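Chapter 2: Why Fabric Behaves the Way It Does 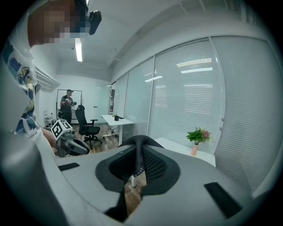 Cloth is one of the cleverest things people have ever made, and most of us put it on half asleep. Pull gently at the hem of whatever you have on. If it gives and springs back, it is almost certainly knitted; if it hardly moves, it is probably woven. You can learn a surprising amount this way before you ever pick up a magnifying glass! Take the white T-shirt with its printed design in dark blue, yellow and black. T-shirts are nearly always knitted, so the cloth under a print can stretch while the print on top would much prefer to stay still, and a great deal of this chapter grows out of that small quarrel.

Let's begin with yarn. A single fibre of cotton is short and weak, and you could snap it without noticing. Twist hundreds of them together, though, and each one grips its neighbours. The harder you pull, the tighter they press against each other. A loosely twisted yarn feels soft and fluffy but wears out quickly, and a tightly twisted one is smooth, strong and sometimes a bit scratchy. Every spinner has to settle somewhere between the two.

Next comes the question of how to turn a long thread into a flat sheet. Weaving uses 2 sets of threads crossing at right angles. The ones that run the length of the loom are the warp, and those that go from side to side are the weft. Because each thread lies nearly straight, woven cloth hardly stretches along either set, but tug it from corner to corner and it gives beautifully (dressmakers call this direction the bias, and we shall come back to it in the section on skirts and sails).

Knitting is a different idea altogether. A knitted sheet can be made from one thread, looped through itself row after row. Loops can open, lean and narrow, and that is where the stretch comes from. It is also why a snagged jumper can run so alarmingly.

Dyes and prints need their own chapter, but a first taste belongs in this one. A dye soaks into the fibre. Many printing inks sit on top of it as a thin film. When I started teaching textiles I kept a curtain sample dated 1955 in my desk drawer, and its dyed green had faded evenly while the printed leaves had cracked like old paint. I still pass it round every November, and it still starts arguments.

Try this before reading on. Find a woven cloth and a knitted one, both cotton if possible. Drip water on each and watch how far the wet patch spreads. Then stretch each one lengthways, sideways and on the slant, and write down what you feel.

Nyokabi Temba

Reader comments

Kirui: Did the stretching test with a tea towel and an old vest. The tea towel on the slant was a revelation!

Trarnora: Is the bias the same thing as the grain? My pattern book uses both words and I'm lost.

Lemirura: @Trarnora no, the grain follows the threads and the true bias is halfway between warp and weft.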